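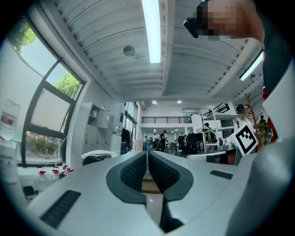

Tema: ¿Alguien completó el álbum de cromos Sollis?

pecas_72
Buenas a todos. Ordenando el trastero de mi madre me ha salido el álbum de Sollis, el de los planetas, y me faltan 34 cromos. ¡Treinta y cuatro! Y yo que juraba que lo había terminado... ¿Alguno lo tiene completo? En mi barrio el del volcán no le salió a ningún niño.

tiovivo
Qué recuerdos, madre mía. Yo los cambiaba en el recreo por canicas (las grandes, de las que dolían en el dedo). El del volcán sí existía, lo tenía mi primo y no lo soltaba ni para dormir.

marimorena
Perdona, pero el del volcán no era de Sollis, era de los que venían en los chicles Revent. Lo sé porque me dejé la paga entera en chicles y dos muelas.

tiovivo
Que no, que los de Revent eran de coches y pegaban fatal. El volcán era de Sollis, con el borde naranja.

marimorena
Los coches eran de Grason. Y el borde, amarillo.

pecas_72
Pues en mi álbum hay un hueco que pone "Volcán", número 30, así que esta la gana tiovivo, lo siento jaja. Lo del borde ya no lo sé, como no lo tengo...

kiosko_azul
Mis padres tenían quiosco y los sobres de Sollis llegaban los jueves por la tarde. Traían 6 cromos y siempre salía repetido el de Saturno. Guardo unos cuantos en una lata de galletas, ¿cuáles te faltan?

pecas_72
¡Ay, qué ilusión! Esta noche te paso la lista por privado. De Saturno voy servida, tengo nueve.

marimorena
Vale, acepto lo del volcán. Lo de los coches de Grason no lo retiro.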